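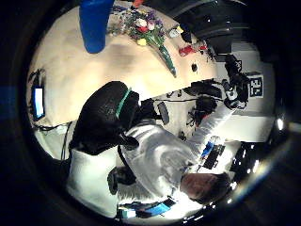

Household stores: arrangements for the coming year

Readers of this site will recall that the storeroom at my home in Brindham was last reviewed before the kitchen works. The arrangements made at that time were provisional and have now been replaced. The present entry sets out the new ones, with notes on labelling, shelving and the monthly check. Several correspondents have asked for the details, and it is more convenient to publish them once than to answer each letter separately.

The review was completed in April and took the greater part of two afternoons. All goods were removed from the shelves and entered in a ruled notebook. The total came to 101 items, excluding spices, which are kept by the cooker and are governed by a separate list. A fair number of these had been bought twice. The household now holds enough bicarbonate of soda to last for some years, and no further purchases will be authorised.

Shelving

The old wire racks have been given away and a Grillavberg unit has taken their place. It is 900 mm wide and 400 mm deep, and it fits the alcove with a little room on the left for the stepladder. Assembly was straightforward, although the instructions show the back brace the wrong way round — or did in my copy — and the brace had to be taken off and refitted. The lowest shelf is reserved for heavy goods and bottles. The top shelf holds preserving jars and anything used only in winter.

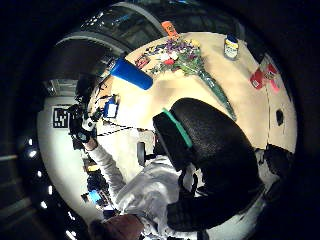
Goods in daily use are no longer kept in the storeroom. They have been moved to the narrow cupboard beside the back door, where tea, oats, rice and lamp batteries each have a fixed place. Members of the household are asked to return items to the shelf from which they were taken. Compliance has so far been good in the mornings and poor after supper.

Labelling

Three kinds of label were tried. Brown parcel tags looked well but hid behind one another. Masking tape was legible for a month and then curled. The household has therefore settled on Flarkine paper labels, ordered through Furukawa, the stationer near the station, and written in pencil so that they can be amended.
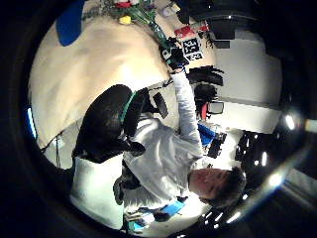
The position of a label matters a good deal more than its neatness. In the first arrangement, labels were fixed to the lids of boxes, and everything above shoulder height had to be lifted down before it could be identified. Labels are now placed on the side that faces the room. A strong contrast is also of great help: a red box with a white label area can be picked out on a crowded surface, and I have covered several of the duller cartons in red paper for that purpose. Dates are written beneath the name of the goods, month first.

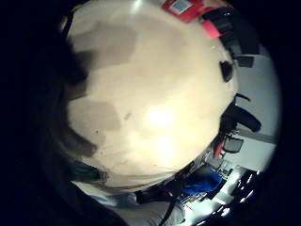
Bulky round articles have been the most difficult to place. Mixing bowls, the large colander and the preserving pan do not sit squarely on any shelf, and they tend to conceal whatever has been put behind them. A packet standing beyond a wide, pale curve of that sort may show only its upper part, and a small label set high on the left of a red package will still be seen over the rim when one placed low would be lost. Labels on the back row have accordingly been moved up. The bowls themselves may yet be transferred to the hall cupboard, subject to the removal of the picnic things.

The monthly check

The check is carried out at eight in the evening on the last day of each month and should not exceed half an hour. Opened packets are brought forward, the notebook is amended, and a shopping list is drawn up from the gaps. Flour is inspected separately. The spice list will be published here once the matter of the second jar of cloves has been settled.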